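Speaker notes: Moving a small office off its old server without losing your mind (or your files)
Talk for the Skestari small business morning, February. Forty-minute slot, questions at the end.

OPENING (slow down, you always rush this part)

Good morning, everybody, and thank you for coming out so early. I know some of you opened a shop or a front desk before you got here, so if you need to get up for more coffee while I'm talking, please do, I won't be offended in the least.

I look after computers and networks for small offices. I've been doing it long enough that I remember driving backup tapes home in my lunch bag, and I still feel a little guilty when I eat a sandwich near a server. Today I want to tell you about one move, from start to finish, with the parts that went well and the parts I would do over.

Show of hands: who has a server in a closet? Who has a server in a closet with a mop in it? (Wait for the laugh. If there isn't one, just keep going.)

THE OFFICE

The client is Georgiou, a family accounting office. They had one file server, bought used, and it held everything: tax files, payroll, scanned letters, and one folder simply called STUFF. There were 442 gigabytes on it when we started, and the oldest files were older than some of the people opening them.

Backups went to an external drive that somebody plugged in every evening. It was a good habit and I told them so. The trouble was that the backup program had been quietly skipping any file with a very long name, and the log that said so was being emailed to an address that had been closed for years.

Pause here. Ask the room: when did you last restore a file from your backup, on purpose, just to see? Let them think about it. Don't pick on anyone.

WHAT WE LOOKED AT FIRST

Before we bought anything, we spent two mornings walking around with a notepad. I really do mean a notepad. We wrote down what each person opened first thing, what they printed, and what they would miss by lunchtime if it vanished.

From that we learned that the front desk used a shared calendar none of us had known about, and that it lived on one person's desktop machine under the window. It would have been left behind. I still think about that calendar.

We also found 308 folders that had permission settings different from the folder above them. Some were that way for a good reason, like payroll. Most were left over from people who had moved on. We printed the list and went through it with the office manager over a very long lunch — bring snacks if you ever do this.

THE MOVE

We called the project Relard, mostly so that we could put something short in the subject line of an email. If you take away one small thing, give your project a name. People will find the messages.

Files went over in three batches. Old closed clients first, then the active ones, then payroll at the very end, after the pay run had gone out. The first batch showed 534 errors. My stomach dropped, I'll admit it. Nearly all of them were those long file names again, along with a few odd characters that the new storage wouldn't accept. We shortened the names, kept a list of old and new side by side, and ran it again.

(Slide: the before and after name list. Leave it up a good while, people like to squint at it.)

The old server stayed on, read-only, for a month. People could look but couldn't save. Two of them tried to save anyway, and that's how we found a shortcut we had missed.

WHAT IT COST

People always ask, so I'll just say it. The outside labor came to 3,000 dollars, plus the monthly fee for storage and mail. The office also put in its own time, and I wish I had tracked that better, for their sake and mine. If you're making a budget, write down the hours your own staff will spend. They add up while you're busy looking at the invoices.

BACKUPS AFTER THE MOVE

Please hear me on this one, and I'll say it twice if I have to. Putting files in the cloud is not a backup. If somebody deletes a folder by mistake, the deletion travels to every machine just as nicely as the folder did.

Georgiou now has a second copy with Dreken, a separate backup service with a separate login. Once a month someone picks a file, any file, and restores it. It takes ten minutes. They write the date on the kitchen calendar.

(If short on time, skip the part about the label printer. If long on time, tell all of it, it's a good story.)

BREAK SLIDES

Back in ten minutes, and I do start on time.

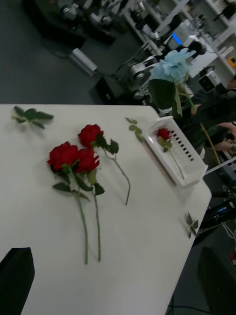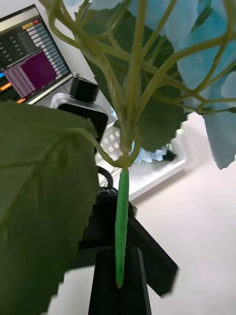 Red roses first, pale blue flowers second. All artificial.

AFTER THE BREAK

Questions, as many as we have time for. Repeat each one into the microphone before answering. Handouts are on the table by the door, with the walk-around checklist on the front and the restore log on the back.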